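Notas para la intervención
Jornada sobre confort térmico en vivienda de alquiler
Ponente: Ulla Peltonen, Área de Rehabilitación, Fundación Dratetti
2026-10-01

Apertura

Agradecer la invitación a la entidad organizadora y a Ans Aerts, que modera la mesa. Recordar que la presentación completa quedará disponible para las personas inscritas.

Señoras y señores, la intervención que me corresponde trata del sobrecalentamiento estival en viviendas ya construidas. Durante muchos años la política de rehabilitación se ha medido por el ahorro en calefacción. El verano ha ocupado un lugar secundario en las convocatorias, en los pliegos y también en nuestra propia manera de inspeccionar los edificios.

(Pasar a la segunda diapositiva.)

El programa Lamness

El programa Lamness se puso en marcha en abril con el objeto de revisar las condiciones de verano del parque de alquiler gestionado por la Fundación. Comprende 2346 viviendas, repartidas en 6 promociones. La más antigua, Skedberg, concentra la mayor parte de las quejas recibidas por calor nocturno.

Conviene precisar el alcance. El programa no sustituye a las obras de envolvente previstas en el plan general. Se ocupa de aquello que puede modificarse sin andamio y sin desalojo: protección solar, ventilación, hábitos de uso e información al inquilino.

Protección solar

La radiación que atraviesa el vidrio se convierte en calor dentro de la estancia. Una persiana o un toldo exterior la detiene antes de llegar al acristalamiento. La lama interior regula la luz y evita el deslumbramiento, pero buena parte del calor ya ha entrado cuando la alcanza.
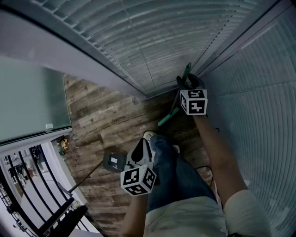 De ello se deriva el orden de prioridades que aplicamos en los expedientes. En primer lugar, protección exterior móvil en las orientaciones sur y oeste. En segundo lugar, láminas o vidrios de control solar, cuando la ordenanza de fachadas impide lo anterior. Los elementos interiores se admiten como complemento y no computan a efectos de subvención.

(Pausa. Es probable que aquí se pregunte por los edificios protegidos; remitir al turno final.)

Ventilación nocturna

En Skedberg, más de 70 hogares aceptaron llevar un registro de temperatura en el dormitorio. La lectura preliminar sugiere que el patio interior desempeña un papel mayor del previsto. Las viviendas pasantes se enfrían de madrugada – siempre que las puertas interiores permanezcan abiertas – mientras que las de una sola fachada conservan el calor hasta bien entrada la mañana.

Se ha encargado al gabinete Dijkstra un estudio de rejillas de paso sobre las puertas de los dormitorios. El informe deberá pronunciarse también sobre el ruido, motivo principal por el que los inquilinos cierran de noche.

Relación con los inquilinos

Mencionar las dos sesiones informativas celebradas en Skedberg y la hoja de instrucciones entregada a cada hogar. Subrayar que la autorización para instalar toldos se resuelve ahora por vía simplificada, con modelo y color previamente aprobados.

Cierre

La Fundación presentará los resultados a su patronato una vez concluido el análisis de los registros. Hasta entonces, rogamos que las cifras provisionales no se citen fuera de esta sala.

Ceder la palabra a Ans Aerts para el turno de preguntas.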